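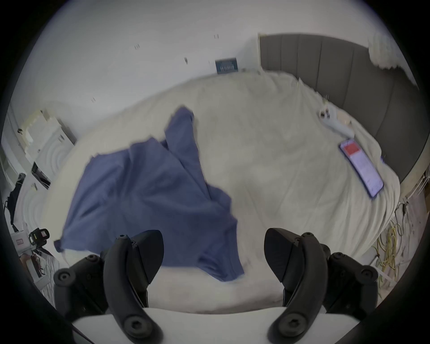 Page last changed: January 2026

By Osvaldo Andrade

Larnamstead Letter > Opinion > House and Home

News Opinion Letters Archive

The bed is not a table. I have said this in my own house for years and lost every time.

One shirt. That's how it starts. You bring it in to fold, put it down on the covers, phone goes down too because you need both hands, then somebody calls from the other room and the shirt stays there till bedtime. Then the chair. Then back on the bed in the morning. I have moved the same shirt for 5 days running and never once put it in a drawer.

My sister in Skoton says fold on the bed, it's the only flat thing big enough, quit complaining. Fair. She has a point about the size. I tried the kitchen table for most of August and got jam on a sleeve. Tried the top of the dryer, too narrow, everything slid down the back.

So fine, use the bed. But use it for folding and then stop. What gets me is the rest of the stuff that moves in.

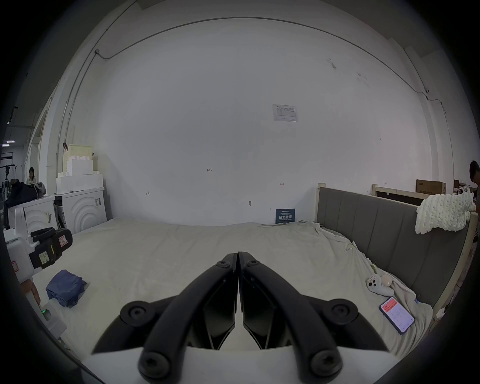

Phones, game controllers, a ball, some clip that belongs to who knows what. None of it needs folding. It all ends up under the blanket and then at eleven at night your hunting for it with your feet. I paid 700 dollars for our mattress at Vandier, on sale, and most days it's a shelf.

And boxes! We had packing foam from a delivery sitting in the bedroom so long I started dusting it. Take it out the day it comes. Same day.

Here's what I'd ask of anybody, my own kids included. Clear the bed first, all of it, phone too. Pull the sheet straight, doesn't have to be perfect. Then one thing at a time, sleeves in, half, half again, done. Carry it to the drawer right then. Don't start a pile. A pile is just a slower mess.

Will it look like a hotel? No. My neighbor Dmytriv irons his pillowcases and I think teh man is unwell. Wrinkles in a sheet never hurt anyone. I'm talking about being able to lie down without moving six things first.

Try it a week. If the shirt's still there Friday, write in and tell me I'm wrong.

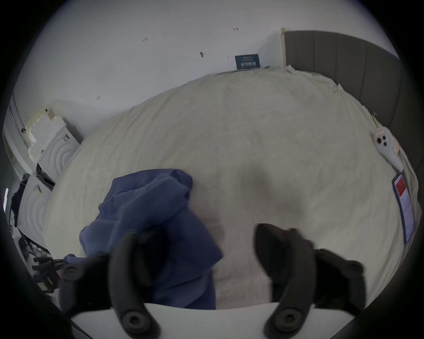 What readers said last time

Plenty of mail about the dish towel column, mostly against me. One woman keeps hers in the oven drawer. I'll get to that one next month, running late now.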